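Shared rules for two-armed benches get a second edition, and it reads like people wrote it

Last updated: 08/10/2023
14 comments | 62 shares

Anyone who has tried to write safe working rules for a pair of small robot arms knows the trouble. Most guidance was written with big machines behind fences in mind, and a tabletop bench with two arms bolted to one edge doesn't fit it very well. So it is great news that the Kandwood bench code, the set of shop rules passed around between small automation labs, has a second edition out, and that it is so much better than the first.

The new text is short. It was put together over the winter by Carmela Cordero and Ayman Abdel Rahman at Kandwood, with the gift packing team at Porkimico trying out each draft on their own benches. A first version of the soft goods chapter went round in January and came back covered in notes, many of them from the people who run the arms every day.

"We threw out anything an operator couldn't check by looking," Cordero said. "If a rule needs a meeting to understand it, it won't get used at seven in the morning."

The soft goods chapter is the best part. It deals with things that crease, bruise or slide – paper, ribbon, fabric, cut flowers – and it treats them as a safety matter as well as a quality one. A loose ribbon can snag on a finger or a wrist, and a person's first instinct is to reach in and free it. The code says no hands go over the table until both arms have been stopped at the switch, even if only one of them is holding anything. It also asks that every trial program be run first at low speed with the item in place, so the operator learns where the slack goes.

Cables get a full page, and they deserve it! The rule is that every cable must be tied to the link it travels with and left enough slack at each joint to bend through the full range. Operators are asked to move each joint by hand, with the power off, at the start of a shift and watch the cable the whole way. Bonifacio Quintana, who looks after the benches at Porkimico, suggested adding that ties should be a different color from the cable so a missing one stands out. That went straight in.

There is a new section on records too. Porkimico logged 887 practice runs while the drafts were being tested, and the team found that the notes were hard to compare when each operator described a snag in a different way. The code now gives a one-page form with plain words for what went wrong: slipped, pinched, caught, dropped, stopped by hand. Labs that run more than 500 cycles between checks are asked to go back over the forms before they start again.

Adoración Salcedo teaches bench work at Aguirre and has been in the trade since 1973. She has already put the second edition in front of her students. "They argued about the cable page for an hour, which I loved," she said. "Usually they skip to the part where the arms move."

Not everything is settled. The section on who may clear a stoppage still leaves room for each lab to name its own people, and Bonifacio Sepúlveda of Ilus would like to see that tightened. He is gathering comments for a third edition and wants to hear most of all from labs with more than one shift. Abdel Rahman says nearly 2000 copies of the first edition were handed out, many of them as photocopies of photocopies, so the new one has a version number on every page.

The code is free to copy, and the forms can be printed separately. Kandwood asks only that labs which change a rule write down what they changed and send it in.

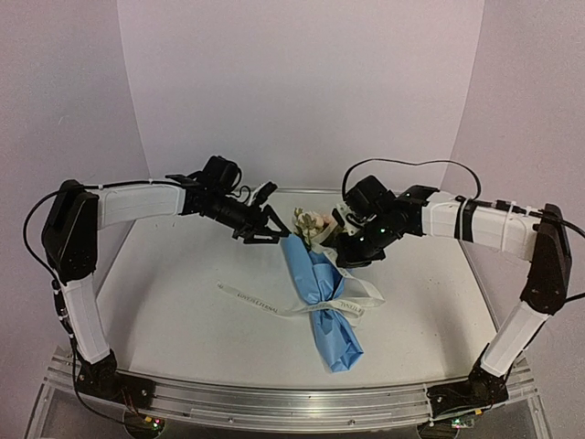
What the soft goods chapter asks for

Before the run: power off, joints moved by hand, cables watched, item laid where the program expects it.

During the run: low speed for any new program, one named operator at the switch, hands off the table.

After the run: both arms stopped, item removed, form filled in before the next one goes down.

Contact the newsroom | Copyright 2023 | Back to top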